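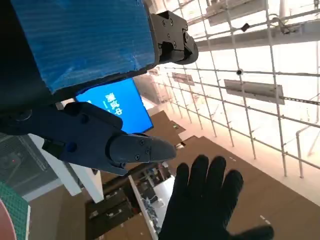
Blue corrugated plastic board, ribbed side out

Money Help > Banking > Joint Accounts
2 min read · 8 comments

Closing a joint savings account when one of us has moved away

My sister and I opened a joint savings account at Maillard Credit Union to pay for our dad's care. He passed last year and all the bills are settled. There is $2,117 left and we want to split it evenly and close the account. She lives in Itley now, and there's no branch near her. The person on the phone told me we both have to sign. The website says either owner can close it. Which one is right, and does she have to travel back for this?

Gwendolyn Boateng
It depends on how the account was set up. Find the form you signed when you opened it, or ask them for a copy. It will say either "any one owner" or "all owners" next to withdrawals and closing. If it says all owners, the phone person is right and the general page on the website doesn't apply to you.

She shouldn't have to travel. Ask for the closing form by mail or email. She signs in front of a notary where she lives, then mails it to you or straight to the branch. I did this with my brother and it took 2 weeks, mostly waiting on the mail.

Before you send anything in:
- Move any automatic payments or deposits off the account.
- Ask if there is a closing fee. Mine didn't have one.
- Ask for interest to be paid up to the closing date.
- Download your old statements. I lost online access the same day.
- Tell them in writing if you want two checks. Otherwise you may get one check made out to both of you, and then you both have to endorse it.

The interest will probably be reported under whichever Social Security number is listed first, so work that out between you before tax time.

Jérémie Gaillard
just take all the money out and leave it at zero, they closed mine on their own after a few months. check for a minimum balance fee first though, I got charged one in December

Wulletti
Same thing Gwendolyn said about the two checks. We got one with both names on it and my bank held it for 8 days.

Share · 2 shares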